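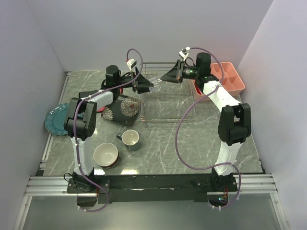 Staff Kitchen Inspection — Proltbridge Office, February

We use cookies to improve your visit. Accept / Manage

1. Handwashing sink: soap and paper towels stocked. Pass.
2. Refrigerator: temperature log missing two entries. Correct before the next inspection.
3. Dish rack: mugs and bowls are to drain upside down.

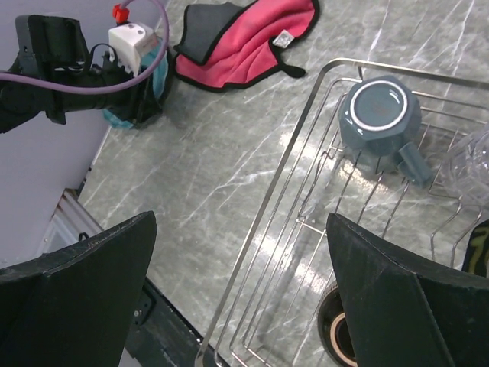 Annelies Berchtold asked that the log be moved to the refrigerator door, where the late shift will see it. Agreed.

4. Fire extinguisher, tag 429: seal intact, gauge in range. Pass. 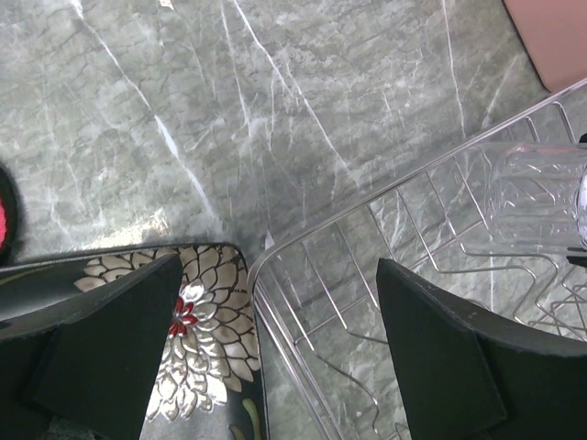 May the log be kept on paper? Either paper or electronic records are accepted.

5. Exit route: clear. Pass.

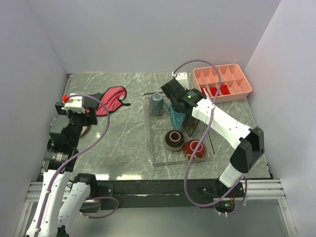 Item 3: dish rack with mug, plate and bowls.

Reviewed by Shahab Mousavi.

Related items
Warraich Office: Kitchen Inspection
Refrigerator Log Form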